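From: Anayeli Cuevas
To: kitting-cells list
Date: June 6, 2019
Subject: Re: Arms at the kitting bench, what happened to the jobs?

Farnley wrote:
> We get our first cell from Durkeo this summer. Management says no one
> will lose a place, but I can't get a straight answer about what
> the people at the bench will do all day. How did it go in Ventura?

I can give you the bench side of it. We build repair kits for valve controllers. A kit is a lined steel tray with a board, solenoids and wiring in it. Before the arms, each of us picked whole kits from the shelf, start to finish, and signed the sheet.

The picking is what changed. The arms take the parts from the bins and set them in the tray. We fill the bins, check the trays and sort out what goes wrong, and what goes wrong is mostly wire.

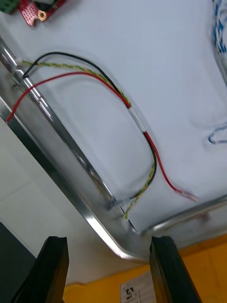
A loose lead will catch on a rim or on its neighbor, and then a person has to step in. In the first month we logged 731 stops, and 767 in the second, when we added a second kit type. Most were cleared in under a minute, but each one meant getting up and walking over. If your management tells you one person can watch four cells, ask them to count the walking. We settled on one person for two cells.

The other thing I would raise early is bin loading. It used to be done by whoever had a free hand. Now it is a job with its own training, because the way you lay the parts down decides how the next hour goes.
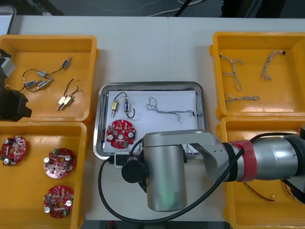 Pay grades were the hard part. The old grade was tied to kits signed per shift, and with the arms that number meant nothing. We asked for a loader grade and a checker grade, and got one grade for both. The skill is real either way. Take the braided harnesses, three in one bin and one on the paper in the tray: we had to agree among ourselves how far apart they should lie, and new people need a couple of weeks to get it right.

What I would ask for before the cell is switched on:

1. A written rule on who may stop the arm. Ours says anyone at the bench, with no questions asked afterward.

2. Time on the clock for learning the teach pendant. We got 17 hours each. It was enough for clearing stops and not enough for changing a pick point.

3. A say in how boards are handled. We hold a board by its edges and keep off the capacitors, and the people setting up the grip had not been told that.

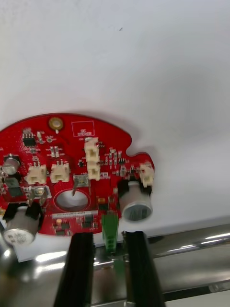

4. Rotation. Checking trays all day is harder on the eyes and neck than picking was. We swap every two hours.

5. A named person at the supplier. We went through Pumero for service and lost days to their general inbox.

As for numbers, we had the same headcount at the end of the first year as at the start. Two people moved to receiving by choice. Output is up, but I would not promise anyone a figure, as the kit mix changed too. I miss doing a whole kit myself. Some of the others don't, and their wrists are better for it.
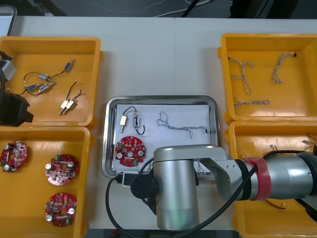
Pumero's bench lead wrote to me off list that they tried rotation every four hours and went back to two, and that over 100 of their early stops came from bins filled too full. They would put loader training ahead of everything else on my list. I would still put the stop rule first.

I can send the text of our stop rule if it helps.

Anayeli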